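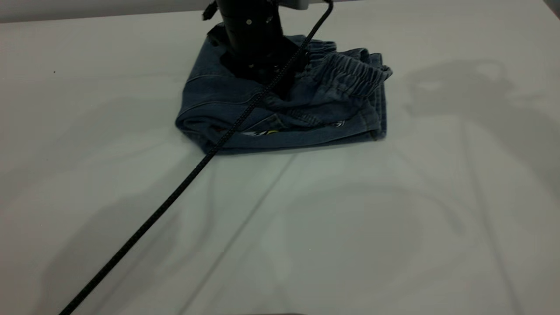 Noémi Bárány wrote in to ask whether it's worth folding small children's jeans at all, when the whole drawer gets turned over by breakfast and the pair you want is always at the bottom. I've thought about it a good deal over the ironing, and my answer is yes, but fold them small, and fold them so they stand up.

Children's denim is awkward stuff. The legs are short and thick, the waist is all elastic and won't lie down for anybody, and if you treat them like a grown-up's trousers you end up with a sort of cushion that springs open as soon as you let go. I folded them that way for years, I'm sorry to say, and blamed the drawer.

What I do now is lay the jeans on a clear table, front side up, and give the legs a good stroke downwards with the flat of my hand. Then one leg goes over the other, seams more or less together (please don't fuss over this, they are going to be worn in a sandpit). If the seat sticks out in a point, tuck the point in so you have a straight side. Bring the hems up towards the waist, stopping a little short of the elastic, and then fold in half again, or in thirds if the legs are on the long side. Press down firmly with your palm and count to 20 before you let go. It sounds silly but it does help with new, stiff denim.

Leave the elastic alone! I used to try and flatten it, and it only pushes the rest of the bundle out of shape. Let it sit gathered at one end and put that end towards the back of the drawer, with the smooth fold facing up. If there's a picture or a patch on the leg, you can fold so that a bit of it peeps out, and then a child who can't read labels can still find the pair they're after.

As for the drawer itself, mine is 11 cm deep on the inside, and age three jeans stand in it nicely in a row. Anything bigger I lay flat on the shelf above. A shoebox without its lid makes a very good divider, and so does the bottom half of a cereal packet, though that one sags by the spring.

A few odds and ends while I'm on the subject. Do up the button and zip before washing, turn the jeans inside out, and wash them cool with the other dark things. Empty the pockets first (ours had a snail shell in November, and I was finding bits of it for ages). Dry them by the hems, so the weight of the waist pulls the legs straight, and make sure the elastic is properly dry before anything goes away, as it holds the damp longer than the denim does.

Jolán Bíró keeps the next size up in a pillowcase on top of the wardrobe, with the age pinned to the corner, and I've started doing the same with the winter pairs.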